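Table-Setting Practice for the Gripper Team: Tips for Home and the Club Kitchen

Posted Oct 3, 2023

Most of the trouble our students had with the table-setting task last season came from the table. The program was fine. The glasses were in the wrong place, or the mat had crept an inch, or someone had wiped the top with a product that left it slick. These tips are for the students on the Brerodeck team and for parents who let them practice at home with the hand-held gripper. Anyone who sets a table a lot may get some use out of them too.

Getting the table ready

Clear the whole top, even the end you do not plan to use. Salt shakers and mail have a way of drifting back in.

Wipe it with a damp cloth and a drop of dish soap, then with a cloth that is only water, then dry it with a towel. Go with the grain on a wood table. Skip spray polish on practice days. At the Uvmont meet two teams had polished their practice tables, and their placemats slid every time a plate was set down.

Check the light before you start. A glossy top under a ceiling lamp will throw a bright patch, and clear glass is hard to pick out against it. Turn the table a quarter turn, or switch off the lamp nearest to it and use the window. A thin white curtain helps on a sunny afternoon.

If the table rocks, fold a piece of cereal box under the short leg. Felt pads also work but they pack down after a few weeks and you have to do it again.

Glasses

Use plain straight-sided tumblers. Stemmed glasses can wait until the second half of the season. Tumblers with a heavy bottom are easier to learn on and harder to knock over.

Wash them the night before in hot water with very little soap, rinse well, and let them drain on a rack. Dry with a cotton towel that has never been through the wash with fabric softener. Softener leaves a film on the towel, and the towel leaves it on the glass. For cloudy glasses, soak them for 16 minutes in equal parts white vinegar and warm water, then wash as usual. Cloudiness that stays after that is etching from the dishwasher and will not come out. Keep those for pencils.

Start with the glasses grouped at one side and the place setting at the other. Leave a finger's width between glasses for beginners. Close them up once the student can lift the near one without bumping its neighbor.

Come in level and slow, with the fingers open wider than you think you need. Beginners tend to close from one side and push the glass along the table. Stop, back up, and center it. Grip in the lower half of the glass, above the thick part of the base.

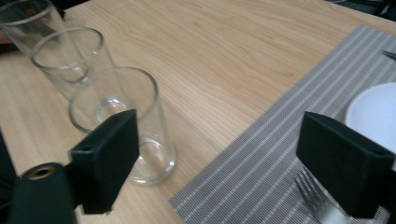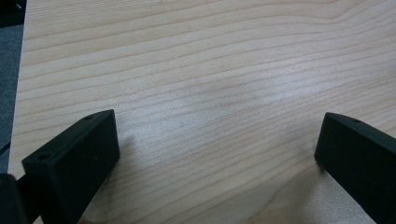

Practice table with the gripper open: tumblers and a place setting in the first picture, clear tabletop in the second.

Bare-table runs

Before the first glass goes out, each student does a few runs over the empty part of the table. Bring the gripper down to glass height, hold it, and bring it back up. Aldo Caputo, who coaches the younger group, has them do this while reading the score sheet out loud, so they learn to keep the hand steady when their mind is on something else. It feels silly for the first week.

Do the same at the end of the session. Tired wrists show up right away. When the tips start to wander, stop for the day.

Placemats and plates

A woven mat holds a plate better than a smooth vinyl one. If yours will not lie flat, roll it against the curl and leave it overnight with a rubber band around it, or put it under a heavy cutting board. Do not iron the plastic kind.

For sliding mats, cut a strip of rubber shelf liner a little smaller than the mat and lay it underneath. The rules allow it as long as it does not show. Wash the liner in the sink when it stops gripping. It is usually just dust.

Put the plate down by hand until the student is good with glasses. We use white plates because they are cheap to replace and you can find them anywhere. The club has bought 52 of them since we started and has 33 left, so plan on losing a few.

Chipped plates go in the trash that day. Wrap them in newspaper first.

Forks and other flatware

Flatware is the hardest part of the task. A fork lying flat gives the fingers very little to hold. Two things help:

Set the fork with the tines up, so the neck is raised slightly off the mat.

Close on the neck, where there is a gap underneath, and leave the end of the handle alone.

Buy flatware with a rounded handle if you have a choice. Thrift stores sell it loose in bins, and it does not need to match.

Rust spots on stainless come off with baking soda and water on a soft cloth. Rub along the length of the piece.

Looking after the gripper

Wipe the finger faces with a dry cloth before each session. Grease from snacks gets on them, then on the glass, and then the glass slips. Eat before or after.

Check the screws at the start of the week. Snug is enough. If you lean on the driver you will strip the insert, and then the part has to come back to the shop in Dastthorpe.

Keep it away from the sink. Lay it on a folded towel between turns, well back from the edge of the table.

If a glass breaks

Everyone steps back and one adult cleans up. Pick up large pieces with gloves, then sweep, then press a damp paper towel over the tabletop and floor to get the slivers. On carpet, vacuum slowly in two directions. Empty the vacuum outside. Check the finger faces for chips of glass before anyone uses the gripper again.

Writing it down

Log every run, good or bad, in the notebook: date, student, what was picked up, what went wrong. Last season the team logged 2,197 runs, and the pages from July were the ones we went back to most, when we wanted to see how often a glass had been bumped before it was lifted.

Put the glasses away upside down on a clean towel in the low cabinet. Mats go flat on the shelf above. Bring the notebook to the next meeting, along with any flatware you borrowed.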